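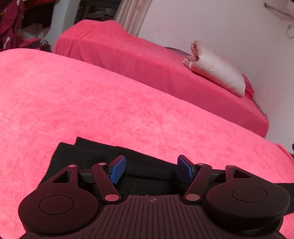

Small Venues Board > Self-service studios > Booking and access
Thread: Buffer time between slots, and door codes that overrun
Started February 7, 2023

flatlight
We run a self-service photo studio in Kestton. Four bays, one corridor, no staff on site in the evenings. Bookings go through Gridero, which passes a door code to a Rarnus keypad. The code is valid for the booked slot only.

The problem is the gap. Gridero lets you set a buffer after each booking, but the buffer applies to the calendar and not to the code. A customer who leaves a bag inside and steps out at the end of their slot can't get back in. A customer who arrives early stands in the car park. I had three calls of this kind in one evening.

I can see two options:
Extend the code validity at the keypad end, which I believe means every code gets the same extension.
Set up each bay as a longer product and tell people the usable time is shorter than the booked time.

Has anyone done either?

papersweep
Second option, no. We did it for a month in September and the reviews were all the same. People read the length on the receipt and expect that length. It didn't matter what the confirmation email said.

flatlight
Noted. Did you go back to plain slots?

papersweep
Yes, with a buffer on the calendar, and a permanent code for the outer door that changes monthly. Only the bay doors have timed codes. Early arrivals wait in the corridor on a bench.

tungsten_ed
I would not put a monthly code on an outer door. It will be passed round. You then have people in the building with no booking, and your insurer may have a view on that. Read the policy wording on unattended access before you copy this.

papersweep
We did read it. Ours asks for a lock and a record of bookings. It doesn't ask for a unique code per visitor. Yours may differ.

tungsten_ed
Mine does. It wants an entry log that can be tied to a booking reference. A shared code can't do that.

gelframe
Going back to the original question. The Rarnus keypads have a lead and a lag setting, separately. Depends on the firmware. On the older version there is one value for both, on the newer one there are two fields under access rules. I have lead at 12 minutes and lag at four. The lag is per door, so your outer door and your bays can be different.

The codes still come from Gridero unchanged. The keypad adds the margin itself, so nothing needs to be altered in the booking.

flatlight
That would do it. I only have the single value. Is the update done over the network or at the unit?

gelframe
At the unit, with the cover off. Do it when there are no bookings, as the stored codes are cleared and Gridero has to send them again. The resend is not automatic. Go to Integrations, then Doors, then Resync.

tungsten_ed
One thing to watch. With both margins on, two codes are live on the same bay if your calendar buffer is shorter than lead plus lag. We had a couple walk in on someone else's maternity session. Set the buffer longer than the two added together.

papersweep
A long buffer costs you slots, though. On a full Saturday type of day it's the difference between breaking even on the heating and not. I'd accept the odd overlap at the door and put a sign up.

tungsten_ed
Not with family or maternity bookings I wouldn't. A sign is no use to someone who is half changed.

papersweep
Then put a bolt on the inside.

tungsten_ed
Check that with whoever did your fire risk assessment. Ours said thumb turn only, releasable from outside.

flatlight
Update. Firmware done on all four bays and the outer door. Lead is 12 on the outer door and none on the bays, so people can get into the corridor early but not into the room. Lag is four everywhere. The calendar buffer is unchanged and no codes overlap.

The resync dropped two bookings that had been moved by hand. I had to cancel and remake them.

gelframe
Moved bookings keep the old door reference. Known fault, I reported it. Anything dragged on the calendar needs opening and saving again before you resync.

rollholder
Slightly off topic, but does anyone else's Gridero fail to charge for add-ons when a booking is moved? We sell Kravchuk backdrop paper by the metre as an extra and it disappears from the invoice.

gelframe
Same cause, I think. Open and save. If the line is still missing, start a separate thread with your tax settings.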